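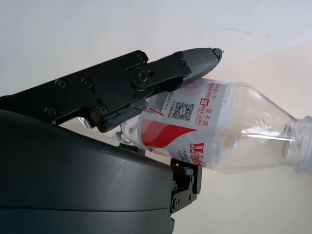

Saturday, 9:40 a.m.

Quiet morning, so I'm finally writing up where we are with the Pultorthorpe mentoring survey before Noemi gets in and asks me (she will ask me, and she'll be right to).

We mailed 1,000 questionnaires to families and mentors in the Drirklow program and have 538 back. I'm really pleased with that! A lot of these households have moved since the list was made, and I had talked myself into expecting far fewer. Vaughn entered the last bundle yesterday evening and left me a sticky note saying that 3 of them have a mentor's answers on the parent's form. I've set those aside in the blue folder — please don't code them until we've called the families.

The question I keep coming back to is number 14, how often the mentor and the young person meet. Some people answered for the school year and some for the summer, and it's our own fault for wording it so loosely. Noemi thinks we can sort most of it out from the comments. I read through a good stack of them with my coffee and I'm inclined to agree, though it's slow going, and I kept stopping to enjoy the comments themselves. One grandmother wrote a page and a half on fishing trips.

Ilta's codebook is holding up nicely. The only change I've made is splitting "family contact" into visits and phone calls, which the parents clearly treat as very different things.

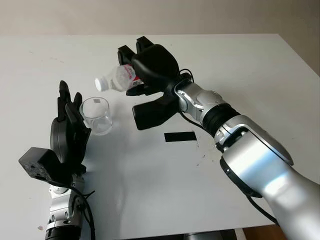
Still to do

Call the families in the blue folder (me, evenings are best).
Recode question 14 from the comments — Noemi and I each do the same batch first, then compare.
Ask Seok whether the school attendance records can come over without names.
Vaughn to back up the entry file before anyone touches it again, me included.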